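In Defense of the Plain Bin

I have a soft spot for white plastic storage bins, the kind with an oval hole in the side where your fingers go, and I would like to say a few words on their behalf. They don't get many. People will talk all evening about a good drawer cabinet or a wall of pegboard, and then they go home and toss the screws, the spare cables and half a roll of tape into a bin and never think of it again.

My old shop teacher, Kjell Nordin, kept his long bench in Atbridge in a state that visitors called messy and he called "set out." Every June he cleared the whole thing down to the bare wood, wiped it, and put back only what he had reached for in the past 12 months. Everything else went to the shelf, or to whoever was standing closest to the door. I came home from one of those afternoons with a box of hinges I still haven't used.

What came back first was always the bins. He liked them open, right on the tabletop, close to the hand. A lid, he said, was a promise to forget. I have come around to this slowly, having spent a good deal of money over the years on containers with lids, clips, trays inside the lids, and little trays inside those trays.

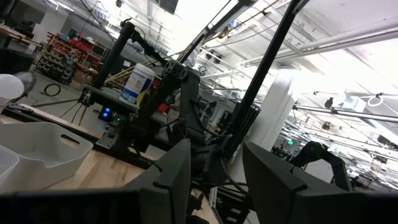
I'll grant that a lid has its place. Powders want one, and so does anything that spills or dries out, and a tub with a bright label on it is easy to find on a dark shelf. But for the things you pick up and put down all day long, a lid is one more chore between you and the work, and most of us will dodge a chore if we can. We set the part down next to the closed box instead, and by suppertime there is a small heap — and the box, of course, is still closed.

The same goes for clear plastic, which I used to be a bit snobbish about. I thought it looked like leftovers. Then I lost 2 evenings hunting for a bag of brass washers that were sitting in a handsome gray case, and I changed my mind. Now I keep a clear container for the small stuff and a white bin for everything bigger, side by side, and I can tell from my chair what I'm running out of.

My neighbor bought the full Sotow system, 4 towers of it, and spent 700 dollars before he owned a single thing to put in the drawers. It is beautiful, and I told him so. He labeled every drawer by hand, and he has been very kind about my asking where the pliers are. He usually has to look, too.

So if you're about to clear off a bench of your own, I'd ask you to hold off on the catalog for a while. Get a couple of plain bins with handles you can hook a finger through, put them where your hand already goes, and live with them for a season. You may well want the drawers after that. I still look at the Sotow page myself, late in the evening, with a cup of tea.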